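Section 4. Opening the case and fitting the processor

This section applies to the Bavow tower in the standard case. If you have the slim case, go to Section 7. The board, power supply and drive cage are fitted before the tower leaves Nollberg. The processor, cooler and memory are packed separately and are fitted by you.

Allow 30 minutes for the steps in this section. You will need a medium cross-head screwdriver, a lint-free cloth and the small parts bag marked 1015.

CAUTION: Switch the power supply off and pull the power cord out of the wall before removing the side panel. Do not open the power supply housing at any time. There are no parts inside it that you can service.

4.1 Removing the side panel

1. Disconnect all cables from the rear of the tower, including the monitor and network cables.

2. Hold the power button in for a few seconds, then let go.

3. Lay the tower on its side on a flat, steady table, with the removable panel facing up. The table should support the whole case.

4. Remove the two thumbscrews at the rear edge of the panel. Put them in the parts bag.

5. Slide the panel toward the rear until it stops, then lift it straight up. Set it down away from your work area.

Note: If the panel sticks, check that both screws are fully out. Do not pry at the rim with a screwdriver.

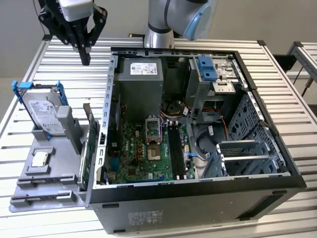
4.2 Before you touch the board

Touch a bare metal part of the case with your free hand before you pick up any component, and again each time you come back to the table. If you have a wrist strap, clip it to bare metal on the case and leave it on until the panel is back in place.

Handle the processor by its edges only. Leave it in its tray until the socket is open.

6. Move any loose power wires clear of the socket. Do not unplug them.

7. Check the socket in good light. It should be free of dust and lint. If you see a bent contact, stop and contact Dakamance support. Do not try to straighten it yourself.

4.3 Fitting the processor

8. If the socket bracket is closed, press the lever down and outward, then raise it as far as it will go. Lift the bracket until it stands open. It should stay up without being held.

9. Find the small triangle on one corner of the processor and match it to the triangle at the socket.

10. Lower the processor straight down into the socket. It should drop into place under its own weight. Do not press on it or slide it from side to side.

11. Close the bracket, then bring the lever down and hook it under its tab. The lever needs a firm push.

CAUTION: If the lever will not close, open it again and check the position of the processor. Forcing the lever can damage the socket, and this damage is not covered by the warranty.

4.4 Fitting the cooler

12. Wipe the top of the processor with the dry cloth.

13. Remove the film from the base of the Anozie cooler. The thermal paste is already applied, so do not add more.

14. Set the cooler on the processor and tighten its four screws a few turns each, working corner to corner, until all of them stop.

15. Plug the fan lead into the header marked CPU_FAN.

4.5 Fitting the memory

16. Open the latches on the memory slots.

17. Line up the notch in the module with the key in the slot. Press down evenly on both ends until the latches close.

Note: With a single module, use the slot nearest the processor. When fitting two, use a matched pair.

4.6 Closing up

18. Check that no wire rests against a fan blade or lies across the rim of the case.

19. Look for loose screws inside the tower and remove any you find.

20. Refit the side panel and both thumbscrews, stand the tower upright and reconnect the cables.

At first start the fan may run at up to 2000 rpm for a short time. If the tower does not start, switch it off, unplug it and repeat steps 16 to 18.

Section text by Maricruz Camacho, checked by Cremilda Assunção. Revised 21 March 2025.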